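Podari Gallery: Two Arms Learning to Stitch

Welcome to the Podari page of the Egan Workshop gallery, and thank you for stopping by! Podari is our pair of tabletop arms for suturing, built bit by bit on the long bench by the window here in Rudley.
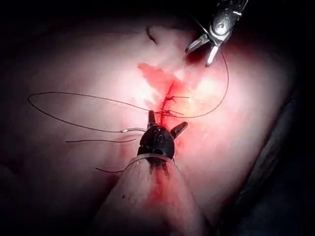
Dzintra Hunt wrote to us after the last gallery went up that she would have started with a single arm and a fixed clamp, got the wrist motion right, and only then let a second arm anywhere near the thread. She thinks we gave ourselves twice the wiring and four times the headaches, and she would like to know if we'd do it the same way again.

Well, Dzintra, you are right about the headaches (and the wiring, goodness, the wiring). But I believe we would. So much of stitching is one hand waiting for the other, and we wanted to be fighting that problem from the beginning, even if it meant that for most of the spring all we had to show visitors was two arms bumping politely into each other over a dish towel.

Caption for the picture: A row of knots along the incision, short tails on them, with the silver grasper open overhead and the black-tipped gripper coming up from below. Look on the left, where the long loop of thread comes back toward the middle, and you'll find the little curved needle.

A few notes on the build, for those of you who have been asking at the door.

The arms. Each one hangs from its own upright, bolted to a plate that used to be the bed of a drill press stand. We printed 27 parts in the first round and have reprinted nearly all of them since, the elbow covers most often, as they like to crack right where the cable comes through. If you're building something similar, make that hole bigger than you think you need.

The motors. They run from a Plendex board that came out of a box of donated odds and ends, and it has been a good deal kinder to us than the one we paid for. It does hum. We have all stopped hearing it, though people at the next bench tell us they haven't.

The thread. Oh, the thread! I could fill a page with it. Pull too little and the knot sits up loose, pull too much and the whole motion has to be set up again from the start. We keep a notebook of tries, and the last entry when I looked was number 197, with a small drawing of a frowning face beside it. There are happier faces elsewhere in the book, I promise.

The hand controls. Still a work in progress. The left one is comfortable and the right one pinches the web of your thumb after 2 hours, so a new grip is on the printer as I type.

Come and see us any evening after seven, when the big lights are on and the kettle usually is too. New pictures will go up in September, along with the drawings for the wrist joint once I have cleaned up my handwriting on them.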